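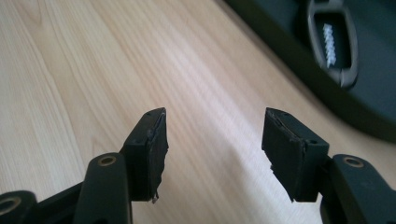

Colelus 2 drops its old scene loader

Search articles Search

Jitano has released version 2 of Colelus, its in-house game engine, to licensed studios. The main change is the removal of the original scene loader, which had been kept alongside a newer one for compatibility with older projects.

The old loader read every asset in a level on the main thread before the first frame was drawn. Its replacement splits a level into blocks of 128 assets and streams them from worker threads. On the company's test level, load time fell from 18 seconds to under five on the same hardware.

Flynn Hollis, who leads engine work at Jitano, said the two loaders had been sharing a reference counter that neither one fully owned. "A texture could be released by one path while the other still held a pointer to it," Hollis said. "We patched that in several places over the years. The patches are gone now too."

The release also deletes 200 source files. Most were platform code for hardware the engine no longer targets, along with a particle system written for a single title, Hikent, and never used again. Build times on a clean checkout are shorter, though Jitano did not give a figure.

Studios with projects in the old scene format will need to run a converter, supplied as a command-line tool. It handles meshes, lights and triggers. Custom script nodes are not converted – they are written to a log and must be ported by hand. Save files are unaffected.

Chuang, the studio that tested the prerelease build, reported one open issue: streamed audio can start a frame late when a block boundary is crossed. A fix is planned for the first point release in January. The previous version will receive crash fixes until then.

4 comments | 18 shares

Contact | Copyright, all rights reserved | Back to top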